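The tan case and what goes in it

4 Mar 2025

I have wanted a proper hard case for the spare lenses and the small recorder for years, and kept putting it off by using a biscuit tin and two tea towels. The tin did well enough until last June, when I took it on the train to Gostham and the lid came off inside my rucksack. Nothing broke, but I spent the journey with my hand in the bag.

Keir Cruickshank had a hard case he wanted rid of. He had bought it for a fishing reel and then sold the reel. He asked 70 pounds, I said that was too much for something with no foam in it, and we settled on a lower price and a lift to the tip. It is a large tan thing, deeper than I expected, with rounded corners and a thick rim. The latches are black and stiff. I had to use both thumbs the first time.

The first job was washing it out. It smelled of whatever people put on fishing reels. I used warm water and washing-up liquid, left it open overnight, and did it again the next day with a spoonful of bicarbonate. After the second go the smell was faint, and by the end of the week I had stopped noticing it.

Then foam. There are two sorts you can buy without much trouble. One comes scored into little cubes that you pull out with your fingers, and the other is a plain slab you cut yourself. I had used the cube sort before, in a toolbox, and the thin walls between the holes tore within a few months. So I ordered a slab from Galbraith, who cut to size if you send them the measurements. The first piece arrived 5 mm too wide. That was my fault, as I had measured at the rim and the sides slope in as they go down. Measure at the bottom. 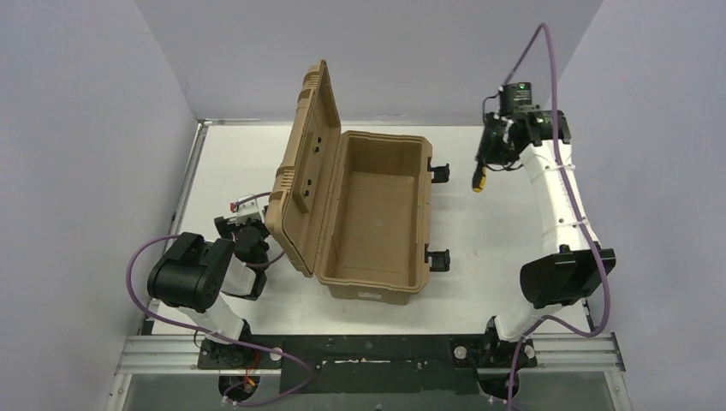
Do you need to fix the foam down with glue? I don't, and I wouldn't if you ever mean to change what you carry. A slab cut a touch oversize will hold itself in place, and you can lift it out to clean underneath.

For cutting I used a bread knife on the long edges and a snap-off blade for the holes. Keegan Mudgway swears by an electric carving knife, but I haven't got one. Draw round each item with chalk, then cut just inside the line. The recorder went in first, at the end nearest the handle, and the lenses in a row beside it. I left one corner solid for now.

Packed, it weighs more than the tin did, and it won't go in the rucksack at all, so it will have to be carried. I still need to find a thinner sheet to go inside the lid. Galbraith only do it in a pack of 80, and I need one.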